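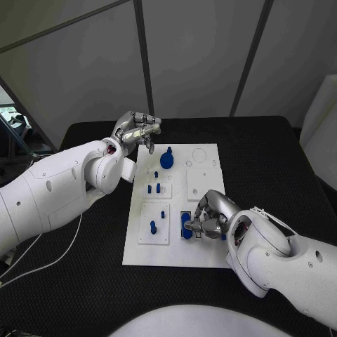 Clevia 645 food dehydrator review

By Charito Castillo
Tuesday, December 7, 2021
6 min read
2 comments

I bought the Clevia 645 in February, when the tomatoes were coming in faster than we could eat them and the chest freezer was already full. It has been used most weeks since, on tomatoes, stone fruit, apples, mushrooms, herbs and a fair amount of beef jerky. I paid for it myself.

The short version is that it dries food well and fairly evenly, the trays are a nuisance to clean, and the timer should have been better at this price. I would buy it again on special. I would think harder at full price.

What you get

The machine is a box with a fan and element in the back wall, a door at the front and slide-out trays between. The model number is also the wattage, 645 watts. Clevia sells a round stacking model as well, and I have used one of those at my sister's place. The box is better. With stacking trays the air comes from the bottom and you have to keep shuffling them. In the 645 the air blows across all the trays at once, and you can pull out one in the middle without lifting off everything above it.

The trays are stainless steel mesh in a wire frame. You also get a drip tray for the bottom, one solid sheet for fruit leather and a printed booklet. One solid sheet is stingy. If you make fruit leather you will want at least another two, and they are sold separately. I ordered mine from Gebreyes, who had them in stock when the Clevia site didn't, and they fit properly.

The door is tinted plastic and lifts right off. There is no hinge. You need somewhere to put it down each time you check on things, and it picks up scratches quickly if that place is the bench. Mine is scratched already.

It takes up about as much bench as a large microwave and it needs clearance behind for the exhaust. Measure first. Ours ended up in the laundry, which has a window and a power point at the right height.

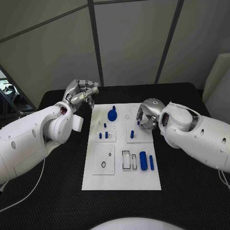
Drying performance

I weighed a few loads at the start to see what I was getting. The biggest was 2448 grams of halved Roma tomatoes, which filled every tray. They went in after breakfast at 60 degrees and the last of them came out the following morning. The small ones were leathery by bedtime. The thick ones from the front of the trays were still soft in the centre and needed the night.

That front-to-back difference is the main weakness in the drying itself. Food nearest the fan finishes first. It isn't severe, and turning each tray end for end halfway through mostly fixes it. The booklet says rotation isn't required. For thin things like herbs and apple rings I agree with it. For halved tomatoes, apricots and plums, turn the trays.

Temperature control is reasonable. I put an oven thermometer on the middle tray, empty, and it settled a few degrees above the number on the dial and stayed there. For fruit that doesn't matter. For herbs I set it a notch lower than I want. Parsley and oregano kept their colour that way. Basil went dark, as it does in everything I have tried.

Apples are what it does best. Cut them on a mandoline, drop them in water with a bit of lemon juice, drain them, and they come out pale and crisp. Mushrooms are almost as good and shrink to nothing, so a bag of them fits in a jam jar. Bananas stick to the mesh, and I now do them on baking paper, which slows things down by a couple of hours.

For jerky I follow the usual advice and heat the meat in the oven first, then move it across. The highest setting on the Clevia is fine for the drying stage. I wouldn't rely on it alone for raw meat, and the booklet doesn't say nearly enough about this. One paragraph, under the recipes, is not the place for it.

Noise and power

It is a fan running for many hours, and it sounds like one. In the laundry with the door shut I can't hear it from the lounge room. In the kitchen it was too much during dinner, about the level of a rangehood on low. The note is steady and there is no rattle.

Running cost is hard to state because the element cycles. It draws its full rating while it warms up and much less after that. We have solar and I try to start loads in the morning. If you are on a flat tariff and only want to dry a handful of herbs, hang them up.

The timer

The timer is a mechanical dial that goes up to 15 hours. Plenty of jobs run longer than that. When it reaches the end the machine shuts off with a single ding, and if you are asleep the load sits there warm and half done until you get up. There is no hold setting that leaves it running. I lost part of a tray of plums this way in the first fortnight.

My neighbour Abdelghani Mahrous has the Homon 1505, which is the obvious alternative and costs a bit more. His has a digital timer that can be set past a full day and drops to a low holding temperature at the end. We dried apricots from the same tree in both machines on the same weekend. The fruit was much the same. His was quieter, mine had more tray space, and his display beeps at every button press with no way to turn it off.

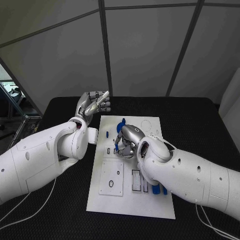 He also pointed out that the Homon trays go in the dishwasher. Clevia says hand wash only, and I have stuck to that with the frames, though I suspect the mesh would survive. Soaking in the laundry trough for half an hour gets most things off. Dried tomato seeds need a brush. Get to them the same day if you can, because a week later they are like glue.

The Zurnisis is the other one people ask about. I haven't used it for long enough to review it. The one I tried in the shop had plastic trays and a door that didn't sit flush, and I put it back.

Warranty and faults

Warranty is two years on the motor and element and one on everything else. I have had one fault. The temperature knob worked loose in winter and started to spin on its shaft. I emailed Clevia with the receipt and a new knob came in the post nine days later, no argument. It pushes on by hand.

The rubber feet leave grey marks on a white benchtop. They come off with bicarb.

Who should buy it

If you have fruit trees or a serious vegie patch, the capacity makes sense and the box shape is worth paying for over a stacking one. If you mainly want snacks for school lunches, the smaller round Clevia will do that and store in a cupboard. If you plan on overnight loads all the time, pay the extra for the Homon and its timer, or put the Clevia on early and reset the dial before bed, as I do.

Good: tray space, even enough drying, steel mesh, spare parts available
Not so good: 15-hour timer, loose door, hand-wash trays, only one solid sheet

31 shares
2 comments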